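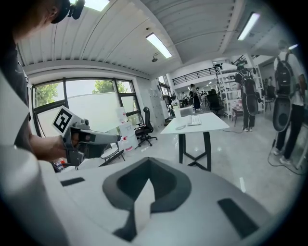

I have been putting off writing about the timing bug, partly from embarrassment and partly because I kept thinking we'd found the end of it and then finding a bit more. For those who only come here for the garden posts (hello, the beans are fine), my work at Gruvis this year has been teaching a robot arm to handle ordinary tabletop things, and most of what it learns comes from people. We put on a backpack and a headset, pick up a hand-held gripper, and do the job ourselves, over and over, while everything gets recorded. It's friendlier work than it sounds, though it does make for clutter. There's a black cable hanging down from the gripper at the far right and curling off across the floor, and another one trailing near somebody's feet by the shelving, and on a floor that shiny they are easier to lose track of than you'd think. I spent most of the spring worrying about those cables. I had a whole speech about them! And while I was giving my speech, the thing that was going to bite us was sitting in the recordings.

Let me back up. The arm is called Putska, for reasons that predate me, and it lives in its own bay in another part of the building. Everybody calls the place the Vasiliauskas building after the family whose name used to be over the door, and if you've ever driven into Otmont from the south you've probably gone right past it. The bay has a waist-high rail on three sides, a red stop button on a post, and a line of tape on the floor that you aren't supposed to cross when the arm is powered. Remember the tape.

In June we trained Putska on a fresh batch of recordings, our biggest so far, 895 of them. The task was about as plain as it gets: pick up a plastic cup, carry it across, set it down on a tray. The previous version could do it pretty well with a smaller batch. So we all came in feeling cheerful, and Inès Pruvost had even brought pastries (the almond ones, which should only ever be brought to a success).

The first try, Putska reached out to the cup very nicely, got its fingers on either side, and then kept going. It slid the cup along with its palm and closed its fingers on nothing much, right at the edge of the table, and the cup went over. We laughed. We moved the cup. The second try did the same thing, and so did the third, and by then I had decided it was the cup. I'm sorry to say I spent the rest of that morning swapping cups.

The part that wasn't funny came after lunch. Inès had leaned in over the tape to set the cup back up between runs, the way we had all gotten into the habit of doing, and I started the next run when I thought she was clear. She'd gone back for the tray. Putska went out for the cup, went straight through the place where it should have stopped and grabbed, and pressed the back of her hand against the tray rim. It has a force limit, and the force limit did its job and the arm halted. She had a red mark that was gone by dinnertime. But I was standing at the keyboard, and the stop button was on the far side of the post from me, and I had gone for it and missed. I thought about that for a good many nights afterward. Still do, a little.

We shut the bay down that afternoon and wrote it up, and the write-up split into two questions, which I think was the right way to go about it. Why was a hand in there at all, and why did the arm overshoot?

The first one had a short, uncomfortable answer, and it was me. I could start a run without anyone else agreeing to it. We'd been relying on the tape and on being nice to each other.

The second one took us weeks.

My first theory was that the position tracking had gone off. If the recordings had the gripper a few inches from where it really was, you'd expect the robot to reach for the wrong spot. So I pulled up recording after recording and drew the tracked path of the gripper on top of the video, and they matched beautifully. I did this for longer than I needed to, out of stubbornness. Then I went off and blamed the lighting, and then the new table, and then for one low afternoon I blamed a person, silently, for moving too fast. (I have since bought that person lunch. She doesn't know why.)

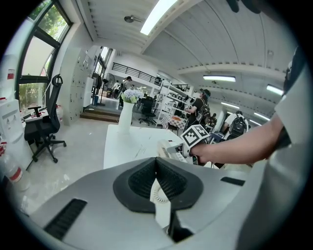
It was Inès who got us off the position question, and she did it by asking for the dullest possible recording. She wanted someone to hold the gripper still over a table and just squeeze and let go, squeeze and let go, with no cup and no reaching. Her thinking was that if we took all the motion out, whatever was left would have to be in the fingers. And of course she was right to look there, seeing how much fuss we had always made over knowing where the gripper was. Look at the white cube on top of the device at the right, printed all over with those black-and-white patterns: that's there so we can work out the position and the tilt of the thing from nearly any side. We had no equivalent for the fingers. The opening and closing came in as a number down a separate path, and we had simply believed it. I practiced the squeezing at that scuffed white table with the flowers on it, the pale blue and white ones in the tall vase, and I can report that it's very boring and that your thumb gets tired before your mind does.

When we lined up the video of the squeezing with the number that was supposed to describe it, the number was late. You could see the fingers close, and then wait, and wait, and then the record would say "closed." At the worst point it was late by 26 frames, and at our frame rate that's nearly half a second. Half a second is a long time in the life of a cup.

So Putska hadn't misunderstood anything. It had been shown, hundreds of times, that you reach the cup and keep moving for a while and then close your fingers, and it had learned this faithfully. In the recordings the hand was already lifting and carrying by the time the "close" arrived. I felt a bit sorry for it, silly as that is.

The cause was small, as they usually are. An update to our recording software had changed how the finger readings were stored up before being saved, and the time written beside each reading was the time it got saved and had nothing to do with when the fingers moved. With the old version the gap was so short it never mattered. With the new one the gap grew the longer a session ran, so the first few recordings of a session looked perfectly healthy, and guess which ones I had been spot-checking. Always the first few! I'd open the folder, look at the top, see that all was well, and go get my coffee.

Of the 895, it came to 514 that were late enough to do harm. We talked about trying to repair them by shifting the readings back, and Inès did get a decent method going that compares the finger number against the moment the fingers visibly close. It worked on the squeezing tests. On real recordings, where a cup or a sleeve gets in the way of the camera, it was a guess dressed up as a correction, so in the end we threw them out. It hurt. Each of those was somebody's careful few seconds, and some of them were mine, with the headset slipping down my forehead.

Here's where things stand now, for the people who wrote to me after I mentioned "an incident" and then went quiet for a month (sorry, Mom).

Every session starts and ends with seven slow squeezes, filmed from the gripper's own camera. The end ones are what matter. A script compares the two sets and flags the session if the lag has changed, and nothing goes into training until it passes. The time stamp gets written when the reading is taken. The recording software doesn't get updated in the middle of a batch any more, however tempting the release notes are.

In the bay, a run takes two people now. One is at the keyboard, and the other has a hold-to-run switch in their hand and has to be standing behind the tape for it to work. If you let go, the arm stops. There's a second stop button bolted to the desk where I stand, and I can reach it with my eyes shut, which I know from trying. Cups get set up with the arm powered down, and yes, it's slower, and yes, we all grumbled for the first couple of weeks.

And I did finally get my way on the cables, or partly. We've been trying them clipped up the back of the harness with a loop of slack at the shoulder. It's better when you're walking and worse when you're sitting down, and the clips pop off if you turn quickly. If anyone reading this has done camera work or theater and knows a clip that will hold a thin cable to webbing without chewing it up, please write to me, I mean it.

Putska is being retrained on the recordings that survived plus whatever we've made since. Last I saw, it was picking up the cup and then setting it down a little too far to the left of the tray, and Inès and I have a small disagreement going about why. I'll write that one up when I know. Beans next time.

Heather Brunton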